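Stop arguing about the brain, look at the hands

Jun 28, 2018

Every robot piece I read is about the brain. Bigger brain, cleverer brain, when will the brain take my job. Fine. But somebody has to show the thing how to pick up a bowl, and that's where I think most of the money is going to the wrong place.

Two ways to do it, more or less. You sit at a desk and drive the arm from a distance, headset on, sticks in your hands. Or you hold the gripper yourself and just do the job, and the recording of that is the lesson. I've tried both now. I am firmly for the second and I'm a bit cross that it's treated as the poor cousin.

Remote control first. I had an afternoon on the Avatari rig at Plimton in September. Lovely kit. Took me 27 minutes to stack some cups, badly, and I came away with a stiff neck. You can't feel anything. You see the rim, you close, you've missed, you back off, you go again. All of that dithering goes into the record too, and then the machine learns to dither. Who wants that?

With a gripper in each hand you stop thinking about the arm by the second or third go. You think about the bowl.

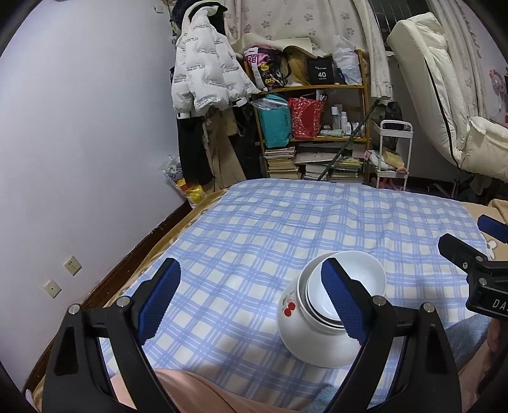 And you can do it anywhere, which matters far more than the lab people let on. Homes are not labs. Homes have soft surfaces and bad light and stuff piled in corners. Dritorar built a spotless pretend kitchen and recorded 2,000 turns at the same sink, and I'd swap the lot for 13 ordinary bedrooms. Same bowls every time, same tap, same lamp. What is it meant to learn from that, apart from the lamp?

The case against, because there is one. Your wrist does things no robot wrist can do. You lean, you shuffle, you cheat with your elbow, and the arm on its stand has to copy it and can't. Driving a real arm keeps you honest there. I grant that. Holub make the point in their own notes and they're right – for heavy jobs, or tight cupboards, I'd probly still drive.

But nested dishes? Thin rims, one inside another, two tips to get either side of the edge. That's a feel job. Hands. 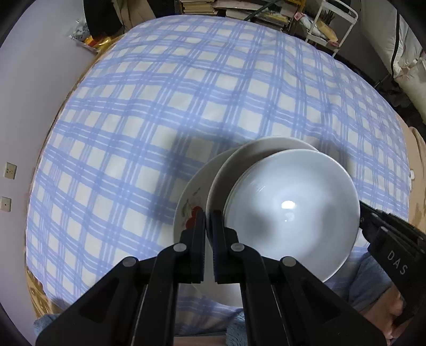
Two grippers at the bowls, cherry-print dish at the bottom.

One more grumble, pay. The person driving the rig gets called an operator and gets a chair. The person with the grippers gets called a helper and paid by the clip. Same skill, if not more of it. If these recordings are worth what the firms say they are then pay for them properly, by the hour, and put the worker's name down somewhere if they want it there. Plimton do the hourly bit already – credit to them. The rest should of started years ago.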